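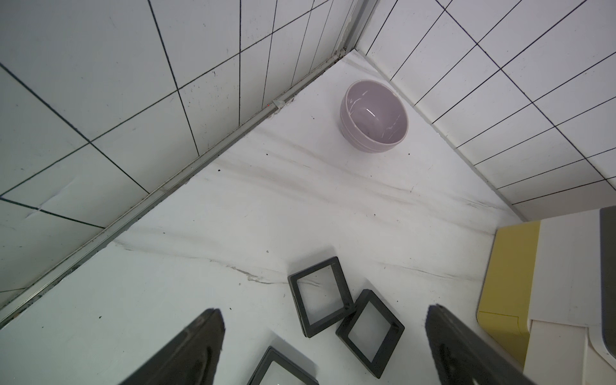
*Three black square frames and a lavender bowl on the practice counter of the Vodden robotics club, with the two fingers of the gripper in front.*

**Vodden students teach a robot arm to clear the counter**

Jan 5, 2019

The robotics club of Vodden opened its winter workshop this morning with a task that many families know well: picking up small things from a kitchen counter and putting them where they belong. The club has 5 student teams this season, and each of them will work with the same arm and the same set of objects until the regional meeting in April.

The students named their project Gredik. In the first exercise, the arm must take square black frames with clear centers and place them in a bowl, one after another. The frames are thin and flat, so the fingers have very little to hold. A team may push a frame, turn it or lift it by one edge, but it may not touch anything with the hand once the run has started.

Last season the club practiced on a plain table in its classroom. The members asked for a more difficult place this year, and the work was moved to a real kitchen corner with white tiles on both walls and a marble-patterned counter. The shiny surfaces gave the teams some trouble in the first weeks. The program often took a reflection for the edge of an object, and one team had to write its detection part again from the beginning.

The students guide the arm by hand controls first and save every attempt. Then they use the saved attempts to train the program that moves the arm alone. By the end of December the club had collected 2489 attempts, and 359 of them were made during the school holidays. Those who joined in the fall are now learning to sort the recordings and to mark the moment when the fingers close.

The most discussed question today was the order of the work. Some students want the arm to separate frames that lie close together before it picks up the first one. Others think this costs too much time — a run is stopped after three minutes — and prefer to begin with the frame that is easiest to reach. Both methods will be tested before the end of the month.

The workshop continues every Saturday morning. Visitors are welcome during the last hour, and younger students may try the hand controls if a club member is with them.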